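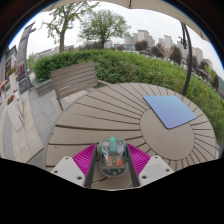 Vallejo, June

# Narthorpe Open Day: Patio Set

By the Fluvuter data desk

Print this page | E-mail this page

This is the data card for the recordings made at the Narthorpe open day in Vallejo. Visitors took turns with a hand-held gripper at a table outside and did short pick-and-place tasks. The set is small and is meant for people who already work with the larger Fluvuter collections and want outdoor material to go with them.

## What is in the set

- 93 recorded episodes
- 29 different operators, nearly all first-time users
- 2 tasks, "move to pad" and "return to hand"
- Episodes last up to 2,000 frames; most are much shorter

Each episode has the video from the camera on the gripper, the finger opening over time, the tool pose, and a one-line task label. There is no sound. Audio was switched off before the doors opened and no audio track was ever written.

## The setup

The work was done on a round slatted patio table under an umbrella, with a hedge on the far side. The gripper has two dark gray fingers with magenta ribbed pads on their outer sides, held by white mounting blocks. The target is a square blue pad laid on the tabletop.

We had planned to run the demonstration indoors. The room at Narthorpe was needed for the talks, so the table outside became the station. The slats turned out to be useful. Thin objects can tip into the gaps, and several operators had to try more than once to get hold of them.

The objects are small things that fit between the fingers, among them a translucent teal-green device with a rounded housing and a green light on top. The full list is in `objects.csv`. Object names in that file are the ones used on the day and have not been cleaned up, so the same item may appear as "green unit" and "teal unit."

## How a turn went

A visitor got a short spoken introduction and one practice try, which was not recorded. After that:

1. The host put an object on the table and read out the task.
2. The operator picked it up and either set it on the blue pad or brought it back to the host's hand.
3. The operator opened the fingers and lifted the tool clear.
4. The host pressed stop.

Operators could stop whenever they liked. Some did a single episode and some came back after lunch for more. We did not correct anyone's grip or ask for a certain speed. The pad was moved between turns and its position was not measured.

## Labels

`success` is 1 if the object ended up on the pad, or in the host's hand for the second task. An object that overlaps the edge of the pad counts as a success if it stayed put after release. One person set this value during the event and a second person checked it against the video later. Where they disagreed, the second value was kept and the row has `reviewed` set to 1.

`skill` is always "first" or "repeat." It refers to the operator's turn that day and says nothing about earlier experience.

## Files

- `episodes/` one folder per episode, numbered in recording order
- `objects.csv` object names and sizes
- `labels.csv` task, success, reviewed, skill
- `calib/` camera calibration, made once in the morning and once at closing

Use the morning calibration for everything before the lunch break. The camera mount was retightened at lunch and the view shifted slightly. Mixing the two files gives a small but steady error in the tool pose.

The loader is Skastis, version as pinned in `requirements.txt`. Older versions read the finger opening in the wrong unit and will not warn you.

## Known problems

- Pose tracking drops out in a few episodes when the tool is held very low over the table. Missing values are left blank and not filled in.
- The wide lens bends straight lines strongly near the edges. The videos are stored as recorded. Undistort them with the files in `calib/` if your method needs it.
- Exposure was left on automatic. Brightness can change during an episode when the tool tilts up toward the sky.
- Left-handed operators are few, and handedness was not written down.
- All episodes come from one table in one place. Do not expect a model trained only on this set to work anywhere else.

## Consent and faces

Every operator signed the open day form before taking a turn. Episodes in which a bystander's face could be recognized were removed before release, and they are not part of the episode count above. If you find one we missed, send the episode number to the data desk and it will be taken out of the next version.

## Changes

Version 2 fixes the order of columns in `labels.csv` and adds the closing calibration. The videos are the same as in the first version and do not need to be downloaded again.

Print this page | E-mail this page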